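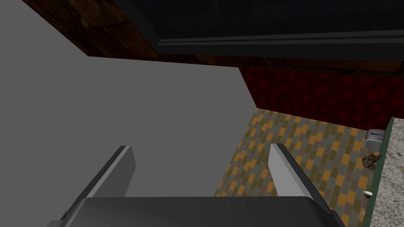 Madeo Flat Grave Marker, Item 3489

The Madeo is a flat bronze marker for a single plot. It sits level with the ground, so a mower can pass over it. Gurkent casts each one to order and ships it with four mounting bolts and a paper drilling template. The granite base is sold separately under item 1731.

Lettering

The price covers three lines of raised text: name, dates and a short verse or phrase. We email a proof before casting. Please check the spelling with family - we can't change a marker once it is poured. 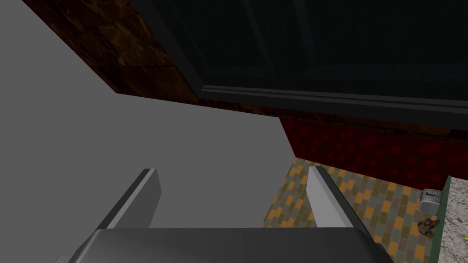

Open gripper, gray surface behind the left finger.

Most cemeteries have their own rules on size and finish. Ask the office for a copy and send it with your order. Algirdas Lepik in our order room reads them and will call if something doesn't match. 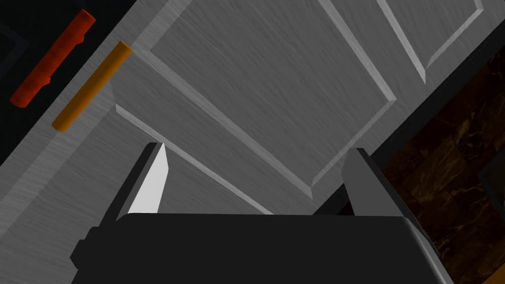

Price and delivery

$965, shipping included. Orders placed in January ship in March. Setting fees are paid to the cemetery.

Care

Rinse with plain water and wipe with a soft cloth. No wire brushes or bleach.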